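Hi Romana,

You asked for something short and readable on how the oral history project is going, so I'm writing it the way I'd tell you over coffee. The formal budget sheet is attached separately (Tobias did it, so it adds up!).

Progress report, Pondadeo Valley Voices
Xiomara Ambrose, project lead
March 25, 2023

The big news first: we have the Montoya tapes. All of them! Cletus Montoya had been telling me since the beginning that his aunt recorded the old orchard families back in the seventies, and I had pictured a shoebox. When Roscoe pulled up with the truck it was crate after crate of cassettes, 200 in all, most of them labeled in green ink with a first name and nothing else. So a good part of this winter went into working out which Rosa is which Rosa.

Tobias has been doing the transfers. He plays each side through once without stopping, saves the raw file, and only then makes a cleaned-up copy for listening. I wanted to skip straight to the clean copies and he talked me out of it, and I'm glad. On one of the first tapes there's a long hum that turns out to be a fruit grader running in the next room, and Cletus knew it the second he heard it. The cleanup would have wiped it right out.

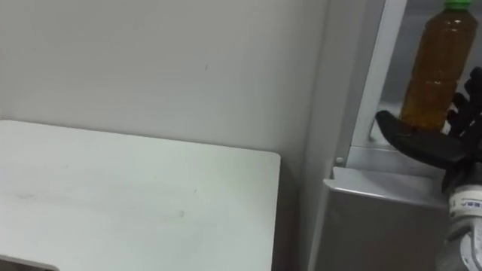
New interviews are going more slowly than I promised you. The plan said we'd be through the packing house workers by now and we aren't. People cancel, people get the flu, and a couple of folks wanted to meet me two or three times before they'd let me record a word. I've stopped fighting that. The best conversation I've had so far came on a third visit, when a retired foreman who had given me nothing but dates and tonnages suddenly told me about the night of the Plarken fire and how they carried the ledgers out in apple boxes.

We changed the questions, too. The first list was too tidy — it went childhood, school, work, family, like a doctor's form, and you could hear people getting bored. Now I open with food. What did you carry for lunch in picking season, who packed it, where did you sit? From there it goes wherever it goes. I do still get the dates and the spellings, but I get them at the end.

Transcripts. This is the part I'm least happy with. Typing up an hour of talk takes most of a day, more if there's Spanish and English mixed together, and nearly all of our interviews have both. We tried one of the automatic programs and it made a mess of every place name in the valley (Mikus Road became "my cousin's road" all the way through, which did give Roscoe a good laugh). I'd like to move $400 from the travel line, where we're underspent, and use it to pay a bilingual typist for the longest interviews. Tobias has marked it in the budget sheet. Could you let me know if that needs a letter or if an email is enough?

Permissions are in better shape. Everyone I've recorded has signed the release, and I go over it again after the interview as well as before it, when they know what they've said. Two people asked for sections to be closed for now and we've done that. The older tapes are trickier. There was no paperwork in those days, so Cletus and I are calling the families one by one. Most say yes before I've finished the sentence. One daughter hadn't heard her mother's voice since the funeral, and we just stayed on the phone for a while.

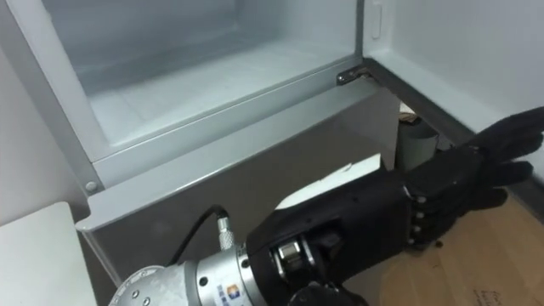 On to the listening evening, which is the thing I'm most excited about. We've picked June for it and the grange hall has said yes. The idea is short clips, nothing over a few minutes, with the lights down and the speakers' names on a printed sheet, and then pie and a lot of talking. Roscoe wants to read out the names on the tapes we still can't identify and see if anyone in the hall can help. I think that's a wonderful idea and also that it'll take all night.

We're printing 300 copies of the little booklet to go with it. The text is mostly done. I'm still short on old photographs of the Mikus side of the valley, so if anyone at your office grew up out here, please pass my number along!

What's left before June: finish the transfers, get the typist started, record the last of the packing house people, and settle on the clips. Tobias thinks we need another hard drive as well. He'll send you the quote when he has it.

Come to the evening if you can. I'll save you a seat near the pie.

Xiomara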